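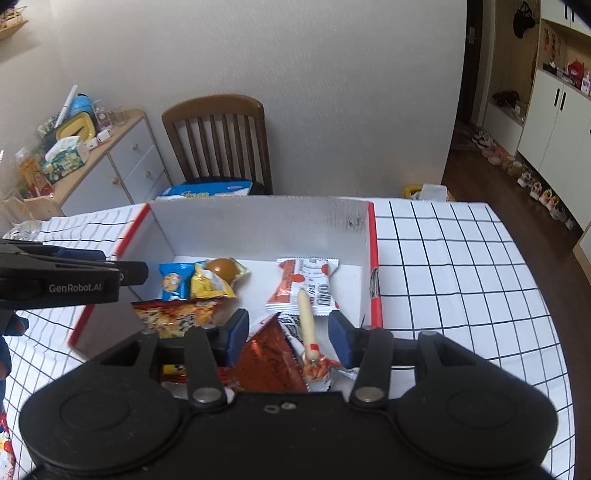
The opening act goes on at seven-thirty, and by seven-thirty the opening act has usually been sitting in a hallway for four hours. I knew this in theory. I've been writing about live music long enough to have shown up late for more openers than I'd like to admit, beer in hand, asking whoever was next to me if I'd missed anything good. Then in January I rode along with one of them, in the middle row of a rented van, and found out how much of the job is waiting next to food. Every stop had its open white cardboard box with the red edges, some stick-shaped snack standing up among the wrappers, and you'd tell yourself you weren't hungry and reach in anyway. I can tell you more about those snacks than I can about some of the cities.

The opener in question is Deisy Chávez, who writes slow, stubborn songs on a nylon-string guitar and has a voice that makes people put their phones down (not all people, we'll get to that). She had a four-piece band with her, which is a bold choice on an opener's money. They were out supporting Bosetine, who you've heard in at least one grocery store whether you know it or not. Eighteen shows, 1,730 miles, and a set length of 28 minutes that was written into the contract and enforced by a red light on the stage floor.

I asked Deisy on the first day what she wanted out of the tour and she said, "To get paid and to not get sick." She asked me the same thing. I said I wanted to understand why anyone still does this, and she laughed and told me to help with the amps.

So let's talk about the money, because everybody in the van did. An opener on this kind of tour gets a flat fee per night. It doesn't go up if the room sells out. Out of it come the van, the gas, the motel rooms, the players and the strings that keep breaking in the cold. The van came from a family outfit called Cieślak, who have been renting to bands since before I could drive and who don't charge extra for the dent you find on pickup and have to initial. Itzel Medrano, the drummer, also keeps the books, in a green notebook with a rubber band around it. She let me look through it one night in a motel breakfast room. The column for the fee was neat and identical all the way down. The column for everything else was in three colors of ink and went up the margins.

"The fee gets us there," she told me. "Shirts get us home."

I'd never thought of merch that way, and I've bought a lot of merch. You stand at a folding table with your ears still ringing, and people who came for another band have to like you enough in 28 minutes to carry your shirt around for the rest of the evening. Deisy works the table herself. She's out there before her hair is dry, and she stays until the headliner's last song, and then she stays through the crush on the way out. Some nights she sold two shirts. Other nights the line went back to the coat check, and there was no pattern to it that anybody could find, though we had theories. Itzel believed in college towns. The bass player, Dulce Rosales, believed in rain — people in a bad mood want a souvenir, she said — and kept checking the forecast as if it were a stock ticker.

The sound check is the other thing. I'd always assumed that every band on the bill gets one. What happens is that the headliner gets one, and it takes as long as it takes, and then whatever's left before doors belongs to you. Some days that was forty minutes. In one town the doors were opening while Dulce was still plugging in, and the first people through got to watch her crawl around behind the drums looking for a dead cable. She waved at them from the floor. They waved back, and I noticed the same bunch down front all through the set.

Yatziri Montes mixed the band out front on this run. She's Deisy's cousin, she's twenty-six, and she has the calmest face I've ever seen on a person being told she can't touch half the console. Openers often don't get the whole desk, you see. The headliner's settings are sacred, so you get a handful of channels off to one side and you make do. Yatziri spent the drives with headphones on, listening to the previous night's recording and making a note of every song where the voice got swallowed. By the second week she'd talked Deisy into switching the order so the quietest song came first.

Now, that sounded crazy to me. You're the unknown band, the room's half full, people are still finding their friends and yelling about parking, and you open with a whisper? But Yatziri's argument was that a loud opener gives people something to talk over. A quiet one makes the talkers hear themselves. The first night they tried it I stood by the bar with my arms crossed, ready to be right. There was a man near me telling a long story about a boat. He got to the end of a sentence, looked around at how far his voice had gone, and finished the story in a mumble. I think he even bought a record later! I can't swear it was the same man, but he had the same hat.

It didn't always work. In Mandeck, where the hall holds 3,000 and there's carpet in the aisles, the opening song simply vanished. I was up in the balcony and I could see Deisy's mouth moving and hear, very clearly, a conversation about somebody's sister's kitchen. She played it the same way she'd played it every other night, same tempo, same long pause before the last verse. When I asked her about it afterward she shrugged and said the pause is for her. Then she ate an entire sleeve of crackers and went to sell shirts.

I should say something about the headliners, since readers always want to know if they were nice. They were nice! Bosetine's singer came by the hallway most afternoons, asked real questions and remembered the answers. Their crew shared coffee and once, when our bass amp died a slow, smelly death, had a replacement on stage before Dulce had finished swearing. But there's a distance built into the thing that niceness doesn't close. They traveled overnight in beds. We left after load-out or got up in the dark, and the cities in the routing were picked with the bus in mind. Itzel drove most of the long legs, eating sunflower seeds and refusing to let anyone else near the stereo before noon.

Halfway through the run there was a night off from the big tour, and Deisy had filled it, as openers do, with a show of her own. It was at the Wultov, a former furniture store with a stage where the recliners used to be. Josefien Coppens books it, sells the tickets, and also makes the soup (lentil, heavy on the cumin, I had three bowls). She'd been writing to Deisy for a couple of years, always politely, always with a date that was impossible. This time the date lined up.

The place was full, and full there means folding chairs and people along the wall. There was no red light on the floor. I'd heard those songs every night for a week and I thought I had them memorized, but it turned out the 28-minute set had been leaving out the talking, the tuning, the extra verses and an entire song in Spanish about Deisy's grandmother's radio that I now can't get out of my head. She played for an hour and a half. Somebody requested a tune from her first cassette and she had to start it over when she forgot the bridge. Dulce sang the harmony sitting on her own amp.

Later, stacking chairs, I asked Josefien whether she worries that people like Deisy will get too big for her room. She said she hopes so, every time, and that some of them come back when they're tired of arenas, and could I please stack those the other way, they don't fit the cart like that.

I've been home for a few weeks now and I've been asking other musicians whether opening is worth it. The answers are all over the place. A guitarist I've known forever says he'd never do it again, he'd rather play living rooms until he drops. A singer who opened for somebody enormous says half her audience still comes from that one summer. Another told me she lost money every single night and would leave tomorrow if the phone rang. Deisy's mailing list grew, I know that much, and Itzel's green notebook came out on the right side of zero by an amount she described as "a nice dinner, if we skip dessert."

Would I sit in that hallway again? I would, with a better cushion. I've also changed how I go to shows, which my friends find tiresome. We get there when the doors open. We stand near the front, where it's easy to stand at that hour, and we keep quiet. At the last one the opener was a duo with an accordion and a drum machine that kept cutting out, and they were a little bit terrible, and then for one song they really weren't. I bought the shirt. It's a medium and I'm not a medium.

Deisy is back in her apartment recording, with a mattress against the window and Yatziri telling her when the upstairs neighbor is vacuuming. The song about the radio is going on the album, all the verses. They're planning a short run of their own in small rooms once it's done, and the first one on the list is the Wultov. Josefien has already asked how many of them eat meat.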